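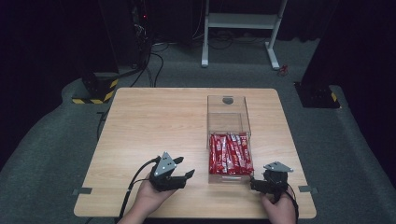

Última actualización: 01/04/2023

Mal dormida otra vez. Me desperté a las cuatro con la cabeza puesta en la masa madre, que es ridículo, pero es así. Bajé descalza a mirarla. Nada, cuatro burbujas tristes y un olor a yogur pasado. Le di harina de centeno, agua tibia, la dejé encima de la nevera y me volví a la cama sin dormirme.

Llevo desde febrero con esto. Empecé con un tarro que me dieron en el mercado de Worungate, envuelto en un trapo, con instrucciones escritas a lápiz en un papel que perdí el mismo día. El primer pan salió como una baldosa. El segundo igual pero más grande. Ahora ya sube, a veces, cuando quiere, y las otras veces me lo como tostado con mucho aceite y me callo.

Mañana de recados. Pan comprado (sí, lo sé), correos, la farmacia cerrada, vuelta por el otro lado para no subir la cuesta. Pasé por Tistora a preguntar por la harina de fuerza y no tenían, que la semana que viene. Lo mismo me dijeron la semana pasada. Me llevé una de espelta que no necesitaba y un cepillo de banetones que sí. Bueno, tampoco.

Llovió a ratos. Esa lluvia tonta que no moja pero te deja el pelo hecho un asco.

Apunto lo de hoy antes de que se me olvide, que luego vengo a buscarlo y no hay nada:

Harina blanca casi toda, un puñado de integral. Agua más de la cuenta, se me fue la mano. Sal tarde. Autolisis de una hora larga porque me llamaron del banco y me tuvieron al teléfono con la musiquita. Pliegues cada media hora, o cada cuarenta minutos, según. La masa pegajosísima al principio, luego mejor, al tercer pliegue ya se dejaba. Al horno mañana. En la nevera desde las seis.

A ver.

Lo de la temperatura de la cocina sigue siendo un problema. Mirado en el termómetro viejo: 17 grados a mediodía. Con eso no fermenta nada, se queda ahí la masa mirándote. La metí en el horno apagado con la luz encendida y subió algo. En el libro dicen que hay que buscar un sitio templado "de la casa". Qué casa tendrá esa gente.

Comí de pie. Lentejas de ayer, una mandarina, el culo de la baldosa número no sé cuántos. La verdad es que tostado no estaba mal, un punto ácido, la corteza durísima. Me hice daño en el paladar.

Por la tarde intenté leer y no pude. Tres páginas y a mirar la masa. Otra página y a mirar la masa. Tengo que dejar de levantar el paño, que se le va el calor. Me lo digo y lo levanto.

Ordené el cajón de los moldes. Había uno desmontable que compré en Akande hace siglos y que pierde por abajo, lo sabía y lo guardé igual. Fuera. También fuera las cápsulas de magdalenas de colores, el rodillo de silicona que huele raro, y un cortapastas con forma de algo, un reno o un perro con ramas. Ese lo salvé a última hora. Luego resulta que el cajón ya no cierra, y no entiendo por qué, si hay menos cosas.

Llamada de mi hermana, larga. Que si voy en verano, que si no voy. Le dije que depende. De qué, me dice. Pues no lo sé. De las fechas, del dinero, del tarro también - no me atreví a decírselo pero lo pensé - porque alguien tendrá que darle de comer al bicho si me voy. Se puede secar, por lo visto. Se extiende en papel de horno, se deja dos días y se guarda en escamas. Lo he leído en el foro de Dastel, donde todo el mundo tiene una opinión muy fuerte sobre las escamas. Igual pruebo con una parte. Si sale bien le mando un sobre a ella y así ya tiene que hacer pan también y deja de preguntarme por el verano.

Colgué y ya era de noche casi. Se me pasó la hora de regar. Las de dentro me dan igual, pero el romero está feo de verdad, gris por abajo. Demasiada agua o demasiado poca, siempre es una de las dos y nunca acierto cual.

Gastos, que dije que los iba a apuntar este mes: 15 euros en Tistora, con la espelta y el cepillo. Correos no me acuerdo. El ticket estará en el abrigo. Si sumo lo que llevo gastado en harinas me sale más caro que comprar el pan bueno de la esquina todos los días, con diferencia, y sin contar el horno encendido. Me da lo mismo. Me gusta meter las manos ahí. Me gusta cuando se despega del bol de una vez, entera, y hace ese ruido.

Cosas para mañana. Sacar la masa pronto y no dejarla atemperar como la otra vez, que se me desparramó. Precalentar con la olla dentro, unos 45 minutos. Cuchilla nueva, la otra ya no corta, arrastra. Greñar con decisión!! Un solo corte, rápido, sin repasar. Siempre repaso y queda como un arañazo de gato. Llamar a la farmacia antes de ir. Mirar el romero con luz. Contestar el correo del seguro, que lleva ahí desde febrero también y me mira igual que la masa.

Son casi las doce. Acabo de bajar a ver la nevera, solo un momento. Tiene una burbuja grande en un lado, debajo de la piel, muy redonda. No la he tocado. Bueno, con un dedo. Ha vuelto despacio a su sitio, que según el libro es buena señal y según el foro es que ya vas tarde.

Apago. Tengo harina hasta en el telefono.

Compartido 6 veces
4 comentarios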